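Speaker notes: Do wall baskets work?
Peden evening session, 20 minutes plus questions

Start without the title slide. Ask who has bought a storage basket in the past year. Then ask who could say what's in it. Wait for the laugh, don't chase it.

Slide 2. The claim. Every storage catalogue says the same thing: get it off the worktop and on to the wall and you will be tidy. I have been hearing this since I fitted out my first bench and I would like to see the evidence. The Plotia leaflet promises "a calmer surface in an afternoon". Calmer than what? Read the line out slowly.

Slide 3. What I did. Asked people on the Beltevier mailing list to go and look in their hanging baskets and write down what they found. 66 replied. Say clearly that this is not a proper survey. People who answer an email about baskets are people who care about baskets.

Slide 4. Results. 32 of the 66 had at least one basket with nothing in it. Most of those had been up for months. Several people said they were "keeping it free", and I don't know what to do with that answer. If pushed on the numbers, say again that they are small.

Slide 5. The case for the other side, and be fair to it. Mesh is light, you can see through it, dust drops out. Zip ties cost next to nothing and you can snip them and start again. Hanging from a rail saves drilling the boards. I have no quarrel with any of that. My quarrel is with putting the basket up first and looking for something to keep in it afterwards.

Slide 6. Leave this one up while I talk.
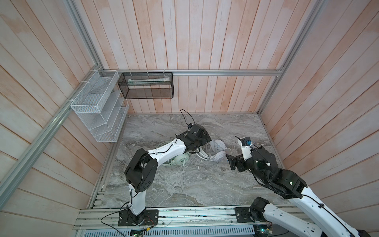 Slide 6: White tiered organiser, empty. Black mesh basket, one long white item inside.

Points to make: two baskets, both zip-tied up, and one thing between them. The slanted compartments are a nice idea for small bits, if there are small bits. Ask the room what they would put in the white one. Expect pens. Ask whether they would really reach into a back corner for a pen.

Slide 7. What I would try. Leave the wall bare for a month. Put whatever gets in the way into a cardboard box. At the end, measure the box and buy for that. Vasseur's fitting guide says to plan the wall first, and I think they have it backwards, though they do sell walls.

Questions. Someone will say shadow boards. Fine for tools that never change, mine do. Someone will ask about cost: my own total came to 738 pounds before I stopped. Handouts are by the door, please take only one.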